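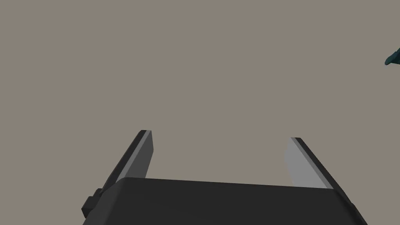 第四讲 小房间的混响时间与吸声量计算

课程:建筑物理(二) 声学部分
主讲:Precious Pillay
习题与实验:Siyabonga Botha

4.1 本讲范围

本讲讨论住宅尺度房间的混响时间估算,包括吸声量的定义、统计公式的使用条件、测点布置和一道完整算例。大型厅堂的早期反射声留到第六讲。读者应已掌握声压级叠加和倍频程划分,不熟悉者请先复习第二讲讲义。

4.2 基本定义

混响时间 T 指声源停止发声后,室内声压级衰减 60 dB 所需的时间,单位为秒。实测中背景噪声往往较高,衰减曲线的可用段不足 60 dB,此时取 −5 dB 至 −25 dB 段或 −5 dB 至 −35 dB 段作线性回归,再外推到 60 dB,所得结果分别记为 T20 和 T30。报告中必须注明采用哪一种。

吸声系数 α 为材料表面未被反射的声能与入射声能之比。透射出去的声能也计入 α,因此开启的窗洞在计算中取 α = 1。

房间总吸声量按下式计算:

A = Σ(αi·Si) + Σ Aj

式中 Si 为各表面面积,Aj 为家具和人员的单件吸声量。A 的单位为平方米。

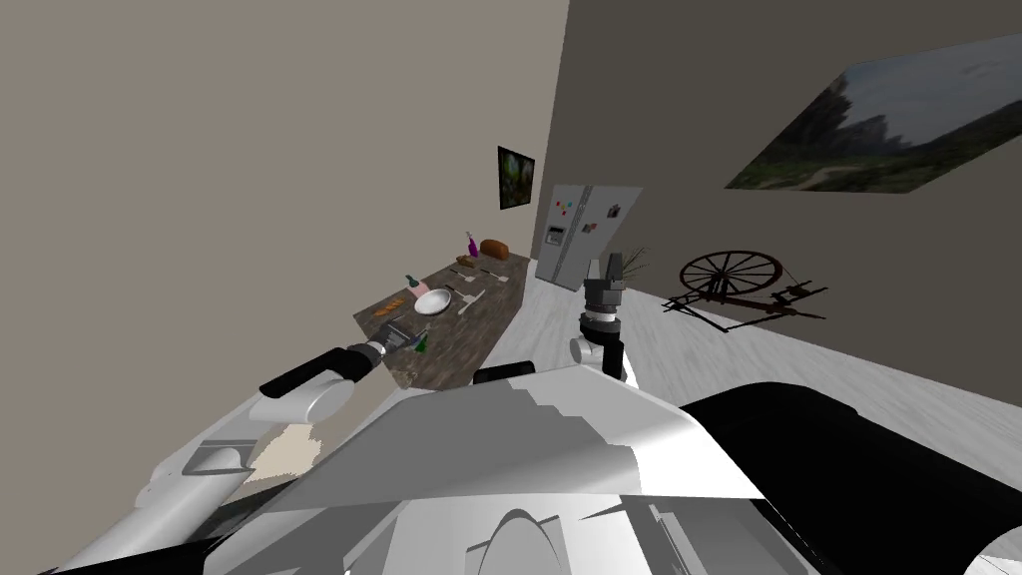
本页最后修改:2025年7月18日

4.3 统计公式

忽略空气吸收时:

T = 0.161 V / A

V 为房间容积,单位为立方米。该式的推导假定声场充分扩散,即室内各点能量密度相同,各方向入射概率相等。住宅房间通常只能部分满足这一假定,主要原因如下。

(1)容积小,低频段简正模式稀疏,衰减曲线常出现折线或起伏。
(2)吸声面集中在某一对表面上。例如仅做吸声吊顶,水平方向的声能衰减明显慢于垂直方向。
(3)平行硬质墙面之间产生颤动回声。

频率下限用下式判断:

fs = 2000 √(T/V)

低于 fs 时,声场由少数几个模式控制,统计公式给出的数值仅作参考。高频段(4 kHz 以上)若房间容积较大,应在分母中加入 4mV 项,m 为空气衰减系数。住宅尺度下这一项可以略去。

平均吸声系数较大时,上述公式高估 T,应改用含对数项的形式:

T = 0.161 V / [−S ln(1 − ᾱ)]

其中 S 为室内总表面积,ᾱ 为按面积加权的平均吸声系数。ᾱ 趋于零时两式一致。

4.4 材料数据的使用

混响室法测得的 α 可能大于 1,来源是试件边缘效应。代入统计公式时不作修正,但代入对数形式之前须截断,否则对数无意义。

抹灰墙、混凝土楼板和釉面砖的 α 在各频带都很低,相互替换对结果影响有限。薄板加空腔的构造在低频有吸收峰,峰的位置取决于板的面密度和空腔深度。多孔材料贴实安装时低频吸收弱,离墙留出空腔后吸收范围向低频延伸。

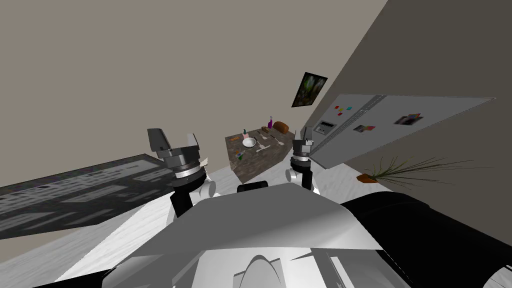

地毯的数据差别较大,绒高、底衬和铺装方式都要与数据来源一致。只写“地毯”而不写构造的数据表不得引用。柜体类家具按外露表面折算,柜门关闭与开启须分别列出。被家具紧贴遮挡的墙面应从 Si 中扣除,学生作业中这一项漏扣最多。

4.5 测点布置

传声器与声源的最小距离取:

dmin = 2 √(V / (c·T))

c 为声速,T 为预估混响时间。传声器到最近反射面的距离不小于所测最低频率波长的四分之一,任意两个传声器位置的间距不小于半波长。小房间在低频段往往无法同时满足这些条件,记录中应写明实际距离,不得只写“按规范布置”。

测量时门窗状态、室温和相对湿度一并记录。声源关闭前应让声场达到稳态,激励时间不短于预估混响时间。

4.6 算例

已知:房间容积 V = 78 m³,500 Hz 倍频带实测混响时间为 800 ms。设计要求将该频带混响时间降到 375 ms。求需增加的吸声量。

解:
现有吸声量 A1 = 0.161 × 78 / 0.800 = 15.70 m²
目标吸声量 A2 = 0.161 × 78 / 0.375 = 33.49 m²
需增加 ΔA = 33.49 − 15.70 = 17.79 m²

校核频率下限:fs = 2000 √(0.800/78) = 203 Hz,500 Hz 频带高于该值,公式可用。

校核测点距离:取 c = 343 m/s,dmin = 2 √(78 / (343 × 0.800)) = 1.07 m。

注意 ΔA 不等于所需材料面积。新增材料覆盖原有墙面时,每平方米的净增量为新旧吸声系数之差。
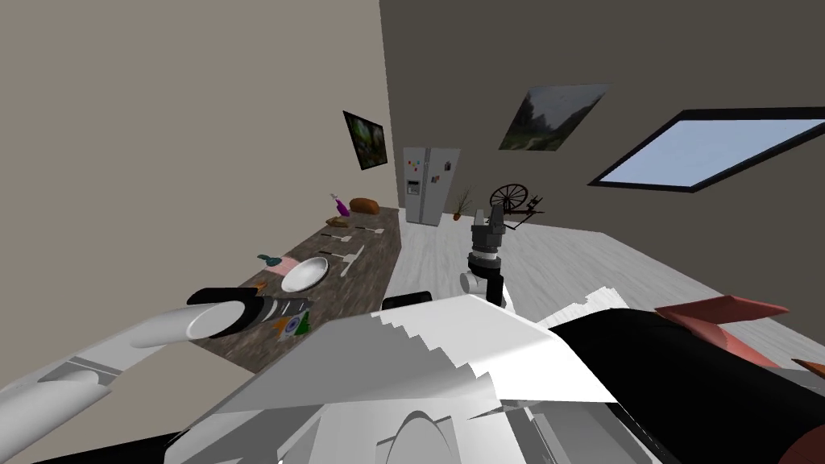 图4 深色木纹台面与米色墙面

4.7 习题

1. 沿用 4.6 的数据,若新增材料 α = 0.85,所覆盖墙面 α = 0.03,求材料面积。
2. 说明为何吸声材料集中布置于吊顶时,实测 T 常大于计算值。
3. 推导统计公式与对数形式之比随 ᾱ 的变化关系,并作图。
4. 某房间 125 Hz 频带的衰减曲线呈双斜率。分别列出 T20 与 T30 的取值区间,讨论两者产生差异的原因。

习题 3 的图须标明坐标量纲。手写稿与电子稿均可,交 Siyabonga Botha。

4.8 勘误

二月版讲义 4.3 节对数公式漏写负号,由 Bheki Pretorius 指出,本版已更正。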